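Okay, it is pencil case day at our house. I have been putting this off since school started and I am finally doing it, so settle in, because I have thoughts and a large cup of coffee and no one to tell them to but you all.

A little background for the newer folks. We have two kids who write, draw, color, doodle on napkins and lose every single thing they do it with. Last year I kept a big tin of pens on the kitchen counter and called that a system. It was a tin of dried-up markers with a few working pens at the bottom.

So this fall I switched to pouches. Soft ones with a zipper, the kind you can squash into a backpack next to a lunchbox. I went back and forth between those and the hard plastic cases with the little compartments, and I still think the hard ones look nicer on a desk. But have you ever stepped on one? They crack right down the hinge and then you own two halves of a case.

The blue pouch is the one that gets the most use, and it's the one I started with this morning. My method is very simple and a bit undignified. I sit on the floor, I unzip the thing all the way, and I spread the mouth of it open with my hands so I can see down inside before I take anything out.
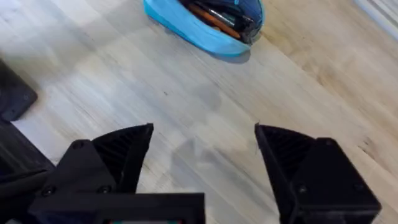
If you dump everything straight out, the pens roll, and ours roll under the radiator, where they stay until spring. I've learned to go in and pull them one at a time. Each one gets a scribble on the back of an envelope. If it writes, it goes back in. If it skips, it gets one more chance after a good shake, and then it's goodbye.

Dark pens are the hard part, by the way. Black and dark gray look exactly the same when they're packed in together, and I have one kid who cares very deeply about which is which. I put a tiny wrap of washi tape around the gray ones near the top. It peels off after a month or so and I just do it again while I'm watching something.

Someone asked me last time what I put in and what I leave out, so let me try to answer properly. For a school pouch I like 4 pens, 2 pencils, an eraser and one bright thing for underlining. That's the goal, anyway! The real number creeps up all week long because friends trade pens at lunch, and I have made my peace with coming home to strangers' pens.

Sharpeners do not go in the pouch. I feel strongly about this one. I don't care if it has the little lid for the shavings, the lid will come off, and then you've got graphite dust worked into the lining and all over the fingers of whoever reaches in next. Ours live in a jam jar by the back door with the spare keys.

Cleaning, since I know a few of you are going to ask. I turn the pouch inside out as far as it'll go and wipe the lining with a damp cloth and one drop of dish soap. For ink spots I dab with rubbing alcohol on a cotton ball, but try it in a corner first, please, because I once took the color clean out of a very nice one from a shop called Skotamden and I still think about it.

Let it air out with the zipper open for a good while before you fill it again. I usually leave mine overnight. If you're in a hurry, a sunny windowsill works, though strong sun will fade a bright color faster than you'd think.

And if the zipper's sticking, run a plain pencil tip up and down both sides of the teeth. Graphite is a wonderful thing when it's where you want it. A bit of candle wax does the job too, and it smells nicer.

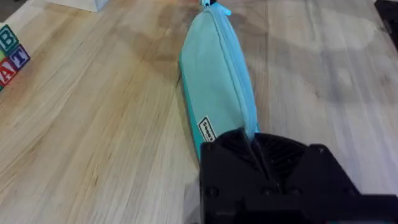 Zippers are really what I look at first now when I'm buying. I'll stand in the aisle opening and closing the same pouch like a crazy person. If it catches in the store it's going to catch at 8 in the morning with a child in one shoe, and I'd like to skip that. A long zipper is worth having too, so the whole top opens up and small hands can get to the bottom.

The other thing I've come around to is a slim shape. The big roomy ones just invite clutter (ask me how I know, I found a whole acorn collection in one). A narrow one fills up fast, and then somebody has to decide what stays, and sometimes that somebody is even the child.

Next on my list is the art cart, which I've been avoiding even harder. There are glue sticks in there with no caps. I'll probably get to it in December when we're all stuck indoors anyway, and I'll post about it if I survive the glitter drawer.

If you've got a good way of keeping track of pen caps, please, please send it to me. I'll read every reply. The coffee's gone cold, so I'm off to make another one and put the tape back in the drawer before somebody uses it on the cat.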